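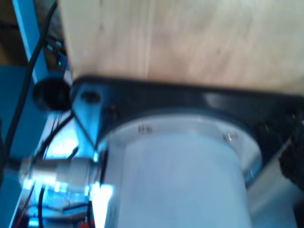
Re: [carach-precincts] Walk lists and sign permits before the November vote

Replying to the list so the answers stay in the archive.

> We have the walk lists for Dromance but not for Veltard. Two questions.
> First, is the turf size still 75 doors, or did that change after the
> primary? Second, the county page says yard signs in the right of way
> come down without notice. Does that cover the strip between the
> sidewalk and the curb? We have 200 signs in the garage and would like
> to start Friday.

Turf size is still 75 doors. The Veltard lists were held back because the file had the old precinct line on it, the one that ran down the middle of Javier Street. Both sides of Javier are now in Veltard. I reran the cut last night against the current voter file and got 1494 registered voters in the precinct, which is higher than the spring number by the apartments north of the school. The new lists are in the shared folder under "Veltard, second cut." Please delete the first cut if you downloaded it. It has the even side of Javier in the wrong place and you will knock on those doors twice.

Apartment entries are sorted by building and then by unit. If a building is locked, mark it "no access" and leave the units blank. Do not mark each unit "not home." We use "not home" to build the second pass, and last time this put a whole locked building back on the list.

On signs: yes, the strip between sidewalk and curb is right of way in Carach. The property owner mows it but the town controls it. Signs need to be on the house side of the sidewalk. Where there is no sidewalk, the town measures from the edge of the pavement, and the distance depends on the street — check the plat or ask the clerk's office, which answers the phone until 4:30. Corner lots have a separate height limit inside the sight triangle.

You do not need a permit for signs in private yards. You do need the owner's permission, and for rentals we ask the tenant. Write the address on the sign log the same day. Pickup goes by the log and any sign not on it tends to stay up past the deadline.

The print order was 400 signs in total. With your 200 out, the rest go to Veltard and the Javier side first, and I would hold about a tenth for replacements.

Friday is fine for Dromance. For Veltard, wait until you have the second cut printed.

One more item: the literature with the old polling place on the back is still in circulation. The old one says "library annex." The current one says "middle school gym." Recycle the old one.

3 replies · 0 shares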